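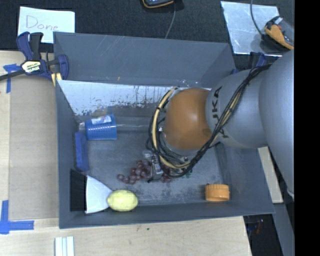
Sylvain Le Goff asks that scuffed bins stay in use until the July order arrives, provided the floor is sound.

Bin inspection, Ellery store, sheet 763

1. Floor: scuffs and smudges. Surface wear – accept.
2. Back panel: faint scratches. Accept.
3. Sloping surface: chipped spots, dark streaks. Check by hand for sharp edges before loading fruit.
4. Contents: grapes and a blue cup together. Store cups separately.

Next check: 500 uses.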